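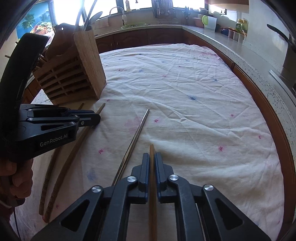 Home News Opinion Local Business Letters Archive

What I saw at the open day was mostly chopsticks

By Dorottya Hegedűs
May 18, 2019

The Kondska workshop opened its doors to the public this month, and I went because I have been writing about automation in this paper for years without ever having held any of the equipment. The demonstration I stayed longest at was in the kitchen. A white cloth was on the table, a wooden utensil holder stood at one end, and the job was to pick up chopsticks.

You do it with a gripper in each hand. They are black, with two jaws that open and close as you work the handle, and a camera on the tool records what the jaws are doing. The recordings are used later to train a robot arm. There was no robot arm in the kitchen. Several visitors asked when it would be brought in, and Benedek Vörös, who ran the session, told each of them that it wouldn't.

I think that disappointed people, and I think it should have interested them more than it did. We are used to open days where a machine does a trick behind a rope. A visitor claps, takes a brochure, and goes home believing either that the machine can do anything or that the whole business is a toy. At Kondska we were asked to do the work ourselves, and after a few minutes of it I had a better idea of what automation costs than I had picked up from any number of press releases.

A chopstick is harder to lift than you would expect. It is thin and lies almost flat on the cloth. If you come in from too high, the jaws close above it. If you press down, you push a fold of tablecloth up along with it and grip that as well. Once you have the stick, it can swing between the jaws until it points somewhere you didn't intend. There was a metal one among the wooden ones, and I lost hold of it more often than the others. My wrist was sore by the time I handed the tools to the next person.

Ermira Babić was at the table for most of the afternoon. She records for a living and had been asked to show us how a good take is done. She moved more slowly than I did and wasted nothing. She would bring the jaws down, stop, close them, wait, then lift. I asked about the waiting and she said the pause makes the grasp easier to read afterward. Her count for the month so far was 458 takes, and the workshop keeps only those that pass a check. She didn't complain about this. She did say she would like a better chair.

I want to spend the rest of this column on her job, because it hardly came up in the talks.

The talks were in the front room, and there were 2 of them. The first was a history of the workshop and I have nothing against it. The second, from a guest speaker at a firm called Prerik, was about the kitchens of the future, and in the whole of its 25 minutes I did not hear a single mention of the people who make the recordings. We heard that the machine "learns." We heard that it "picks up" skills in the home. Meanwhile, on the other side of the wall, a woman was teaching it, by hand, one stick at a time.

This way of talking matters. If the public believes that machines pick up skills by themselves, then the public has no reason to ask who is doing the teaching, what they are paid, or whether their wrists hold up. The teaching is skilled work. I know that because I was bad at it and Babić was good at it, and I could see the difference from across the table.

There is a fair argument on the other side. Enikő Deák, who manages the recording rooms, made it to me over coffee. She said that the work is new, that the tools get lighter with every version, and that a person who starts there with no technical schooling can move on to checking takes and from there to planning sessions. Her sister Kinga did exactly that. Enikő also said that if the workshop treated recording as something shameful it would hardly have put it in the middle of an open day and let strangers try it. I accept that. Kondska showed more of the real work than most firms would, and I hope other firms copy it – Prerik first of all.

But showing the work is a start, and there are plain things that could come next. Recorders could be named when a project is announced, in the same way that a cookbook thanks the people who tested the recipes. Shifts with the grippers could have a fixed limit. Babić told me hers run until the list is done, and the list that day had 16 tasks on it. The Kovács packing plant has posted its rest breaks on the wall for as long as I can remember, and the sky has not fallen on Kovács.

I would also like the town to stop treating this as a story about the distant future. The Turari housing association has already asked whether a kitchen robot could be tried in its flats for older tenants. My own mother would be one of those tenants. I would want her to have it if it worked, and I would want to know that it had been taught by somebody who was rested and properly paid for the teaching.

Vörös let me have one more try before they closed. I got the jaws around a wooden chopstick, waited as I had been told, and lifted it clear of the cloth. He said the take was usable. I was more pleased than I had expected to be – and then I remembered that Babić had done 457 more than that.

The workshop plans another open day in the fall. Go if you can, and skip the second talk.

Contact the editor | Letters policy | © 2019 All rights reserved | Back to top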